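About Runular

Runular is an online magazine about the technology of daily life. We write about bicycles, kitchen machines, telephones, maps, old computer games, and the shows and films that people watch on all these screens. We publish in English, although for most of us English is the second language and for two of us it is the third.

The magazine is owned by Andura, a small publishing company with its office on the second floor of the Szilágyi building. Andura also prints manuals and catalogs for other companies. This work pays a good part of our rent. The people who make the catalogs and the people who write for Runular sit in different rooms and have different managers, and when a catalog customer makes a product we want to review, we give the review to a writer from outside the company.

How we began

Runular started as a letter by e-mail, with the name Drimel. It was sent to friends and former colleagues, and in the beginning it contained mostly links with a short comment under each one. After some time the comments became longer than it was comfortable to read in an e-mail, so we opened the website. Drimel still exists. It goes out every second week, it has now reached issue 226, and it is still free.

Today we are 11 people in the office, together with a number of freelance writers in other countries. 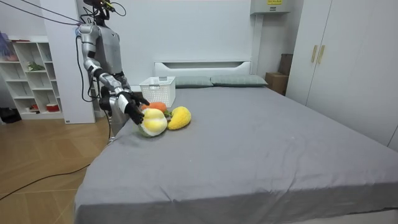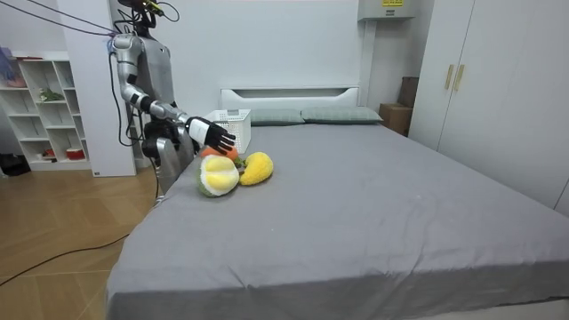 What we publish

Our short articles have a limit of 700 words. We keep this limit also for subjects we love, and the editors have heard every argument against it. The long stories appear one time each month and have no limit, but they are read by at least two editors and by one person who knows nothing of the subject.

Reviews are written after a period of normal use. For a bicycle this means riding to work and back in all weather that comes. For a headphone it means wearing it on the tram, at the desk and while washing the dishes. We do not give stars or points. At the end of each review you will find a paragraph with the title "Who should wait," and many readers tell us they begin there.

We also have a culture section, with television, podcasts and books. It was added later, and it has become the section which receives the most letters.

Money and independence

Runular lives from reader subscriptions, a small amount of advertising, and the support of Andura. Advertisements are always marked. We send back the products we test, or we buy them. If a company has paid for a trip, we say so in the first paragraph of the article.

Corrections

We make mistakes, in facts and sometimes in grammar. When a fact is changed, a note stays at the bottom of the article. Grammar we repair silently.

Write for us

We accept proposals from new writers during the whole year, except July, when the office is closed. Please send a few sentences on your idea and one text that you have published or would like to have published. We answer every proposal, but it can take up to three weeks. We pay when the text is accepted, also if it appears much later.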